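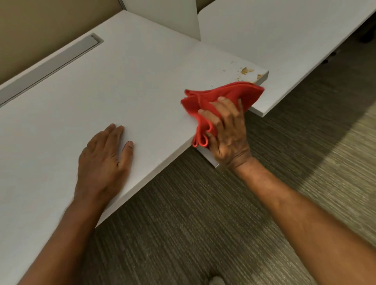 摄影:Themba Gumede

擦桌子这件事,值得开一场发布会吗

八月里我去看了Inport的开放日。请柬上写的是“办公环境自主清洁的首次公开演示”,地点在他们租下的一层办公楼,门口摆着冷饮和印了字的帆布袋。我领了帆布袋,到现在也没想好拿它装什么。

先说我看到了什么。上午十点,主持人讲了二十多分钟的愿景,然后请大家走到工位区。演示的内容是清理一张办公桌:白色桌面,靠右边的桌角沾着一块棕褐色的污渍,旁边散着些碎屑。清洁的办法和我母亲当年的办法没有区别,一只手平按在桌面上,另一只手攥着一块红布,把脏东西往桌边擦。

我不想嘲笑这个动作。真正做过家务的人都知道,擦桌子并不容易。布要攥成团才有力气,攥得太紧又只剩下一个硬疙瘩;碎屑往外推,下面就是地毯,推下去等于给吸尘器添活。这张桌子外沿下面恰好就是带细条纹的灰褐色地毯。我站在那里想问,擦出去的渣子算谁的?后来提问环节我真问了,台上的回答是“下一阶段会引入多任务协同”。翻译过来,就是目前还没人管。

这类演示我看过不少,渐渐养成一个毛病:不大看演示者希望我看的地方,专看周围。一张办公桌上通常有什么?显示器、键盘、喝了一半的茶、孩子的照片、一摞不知该归谁的文件、充电线缠在一起像一窝蛇。而展示用的桌面,除了桌角那点污渍,差不多是干净的。长条形的灰色线槽嵌在桌面里,盖着浅灰色的盖子。凡是在办公室待过的人都清楚,最脏的地方恰恰是线槽里面,饼干渣、订书钉、头发,全往那里掉。整场演示没有提过线槽一个字。

Inport给出的数字是成功率92%。数字印在一块很大的展板上,字号比公司名还大。我花了些时间去找它的分母,最后在宣传册倒数第二页的小字里找到了:514次试验。至于什么叫成功,小字没有写。污渍淡了一半算不算?擦干净了但把桌上的杯子碰倒了算不算?同一块污渍来回擦了几遍才掉,是算一次还是几次?我问了现场的一位工程师,年轻人很诚恳,说评判标准“内部有一套”,接着又说他个人觉得标准偏宽。我喜欢这个年轻人,希望他没有因为这句话挨批评。

再说那剩下的8%。软件出错,重启就好;一只有力气的手出错,后果要看手底下是什么。我家附近的图书馆几年前装过自动还书机,吞书的时候偶尔撕掉封皮,馆员只好每天守在旁边,等于多了一台机器,人一个也没少。开放日上讲到人力时,幻灯片说一套系统可以替代3名保洁员,配套需要2名现场运维。三减二等于一,这个算术我会做。可是运维的工资是保洁的多少倍,幻灯片上没有。系统本身的价钱,幻灯片上也没有,问起来就请你留名片。

有人会说我太苛刻,技术总要从简单的地方做起。这话我同意,我反对的是另一件事:把简单的地方说成已经到了终点。同一天下午,另一家叫Grelter的公司也派人来讲话,他们做的是把人擦桌子、叠毛巾、收餐具的动作记录下来,拿去教机器。讲话的人说得很平实,承认数据里的桌子都太像了,换一种桌面、换一块布,学到的东西就可能不灵。那是全天最有内容的十五分钟,可惜排在午饭之后,前排有两位已经睡着了。

Grelter那番话让我想到一个被绕过去的问题。机器要学的那点手艺,是从人身上来的。一只手按住桌面稳住身体,另一只手使劲,遇到粘住的地方再压重一点,这些都是做惯了活的人不假思索就会的。开放日从头到尾谈“自主”,却没有请一位保洁员上台讲讲她怎么擦一张桌子。我在走廊里倒是碰见了一位,她负责当天会场的卫生,推着小车等人群散开。我问她觉得怎么样,她说桌角那种印子先拿湿布敷一会儿就好擦了,干蹭费力气。这条经验应当值几个百分点的成功率,而她是按小时领钱的。

我对这项技术本身没有成见。夜里的医院走廊、刺鼻的化工车间,有些地方的清洁确实不该叫人去做,谁能把那里的活接过去,我愿意鼓掌。可是挑一间铺了地毯、隔板整齐的办公室来演示,挑的是最容易的场地,面对的也是最好说话的买主。买主在意的未必是桌子干不干净,他在意的是年报里能多写一行。

散场时主办方发了问卷,其中一题问“您是否愿意在贵单位部署”,选项有“非常愿意”“愿意”和“希望进一步了解”。我在空白处写了三个要求:公开成功的定义,公布擦一张桌子要用多久,下次请在一张真正有人用过一个礼拜的桌子上做。收问卷的女士看了看,客气地说会转达。

回到自己的办公室已经快五点了。我桌上有一圈咖啡印,大概是上个月留下的,我拿抹布敷了一会儿,再擦,果然一下就掉了。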